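Thread: Does anyone believe the cloth folding numbers without wrist force?

Board: Manipulation > Learning from demonstration
Replies: 11

pegboard_prophet wrote:

Long one, sorry. Make tea.

We have been trying to reproduce the deformables result from the Mangundap write-up, the one where they train a folding policy on nothing but hand-held gripper demonstrations and then claim it carries over to a proper arm with no arm data at all. I started out as a sceptic and I am now a tired sceptic with a lot of video.

Where we've got to: 2,759 demonstrations, one operator for most of them (me, hence the wrist brace), all on a table with a soft cover. The task is crumpled cloth in, folded cloth out. The policy sees the wrist view and the gripper width and nothing else. We tested on the arm over 328 trials in May and I have been arguing with the spreadsheet ever since.

The short version is that the folding part is fine. Give it a cloth that's already flat and it folds like a bored shop assistant. It is the first grasp on a crumpled heap that goes wrong, and it goes wrong in a way that the write-up doesn't mention. The policy goes for the highest ridge every time. Highest ridge is what I tended to go for as well, so fair enough, it learnt from an idiot. But when I do it I can feel whether I've got one layer or four. It can't, so it lifts the lot, and then we all watch a small blue bundle being carried solemnly through the air.

To show what the policy has to work with at the moment it decides where to pinch:

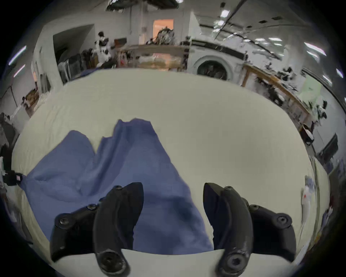

What I'd like to know from you lot

1. Has anyone got the first grasp working from wrist view alone on a properly crumpled cloth, and I mean crumpled, not "folded once and nudged"?

2. Did you change the demonstrations or the model?

3. Is Plolaron's habit of resampling the first two seconds of each demonstration worth the bother?

serif_and_solder wrote:

1. Yes. 2. Demonstrations. 3. No.

More helpfully: your trouble is in the sentence "highest ridge is what I tended to go for as well". You've got thousands of recordings of one person with one habit. The policy can't learn when the ridge is a bad idea if you never showed it anything else. Look at your own picture. There's a flatter bit of cloth right between the fingers with a straight edge on it. I'd go for that edge. Would you?

pegboard_prophet wrote:

I would not, because I'd have been bored of edges by then. But point taken.

Brijesh Chaturvedi wrote:

I'll disagree with serif, as is traditional.

Edges are lovely when you can see one. On a proper heap you very often can't, and a policy that's been trained to want an edge will hover about looking for one until the time limit. We had exactly this. Success on flat-ish cloths went up, success on heaps went down, and the average came out looking respectable, so it went into a slide deck.

What did help us was recording failed pinches and the recovery in the same take. Grab too much, notice, put it down, go again. Most people throw those takes away because they look clumsy. Keep them. The policy has to see what a bundle looks like from the wrist before it can decide that it is holding one.

serif_and_solder wrote:

I never said train it only on edges.

Brijesh Chaturvedi wrote:

You said "I'd go for that edge". I'm a simple man.

mildly_calibrated wrote:

Can I ask how the 328 were set up? Who crumpled the cloth, and did that person know which version of the policy was running?

I ask because we ran something similar on the Serkeck arm and found that our crumpling had got gentler over the afternoon. By four o'clock we were more or less handing it a napkin. Nobody had meant to cheat. We were hungry.

pegboard_prophet wrote:

Ah.

I crumpled the cloth. I knew which version was running. I would like to say I was impartial but I had been rooting against the old one for weeks.

mildly_calibrated wrote:

Then I'd hold off on comparing the two versions until you've redone some of it blind. We drop the cloth from a fixed height out of a bucket now. It looks ridiculous but the heaps are much more alike, and you can't flatter a bucket.

Skarphéðinn Frandsen wrote:

Two things, both dull.

First, the lens. With a view that wide the tabletop bows out into an oval and a straight hem is only straight if it's near the middle. If you crop for training, check where the fingertips end up. We cropped a bit too keenly on the Jokley set and cut the tips away in the very moments when they mattered. It took us most of a month to notice, and the loss curve was beautiful throughout.

Second, the background. You've got a whole room in there: washing machine, doorway, ceiling lights, somebody standing about over on the left. If all your demonstrations have that behind them and your arm lives in a different corner, some of your failures may have nothing to do with layers. Try masking everything past the table's far edge on a set of saved clips and see whether the predicted pinch point shifts. It's an evening's work and you don't need the arm.

I think the claim in the write-up is probably right in spirit, for what it's worth. I don't think they tested on heaps.

pegboard_prophet wrote:

Right. Did the masking last night on 47 saved clips, all taken from just before the first pinch.

For most of them the predicted point hardly moved, so the room isn't running the show. In the handful where it did move, the cloth was far over to one side and the point slid back towards the middle of the table. I don't love that. I suspect I always put the cloth in more or less the same place, because I'm a creature of habit, as has now been established at length.

The crop is fine. I checked it before bed and again at six this morning because I didn't trust the person who checked it before bed.

The plan: record a fresh batch with failed pinches left in (thank you Brijesh), move the cloth about more, let someone else do half of it so that we get a second set of bad habits, and redo the trials with a bucket. I'll leave the resampling alone for now. Changing everything at once is how I got here.

serif_and_solder wrote:

And edges.

pegboard_prophet wrote:

And some edges.

Brijesh Chaturvedi wrote:

If you're getting a second operator, label who did which take. You'll want to split them later and you won't remember.

plain_hem wrote:

Lurker here, different view. All of this is a long way round for want of a force reading at the fingertips. You said yourself you can feel the layers. Why not record that?

Skarphéðinn Frandsen wrote:

Because then you need the same sensor on the arm, reading the same way, and the point of the method is that you don't. I'd take the sensor as well if the budget allowed. But it answers a different question from the one in the write-up.

plain_hem wrote:

It answers the one about the bundle, though.

pegboard_prophet wrote:

You're both right and I can't afford either of you. Bucket first. I'll post the new trials in this thread when they're done, including the ones where it carries the whole cloth off again.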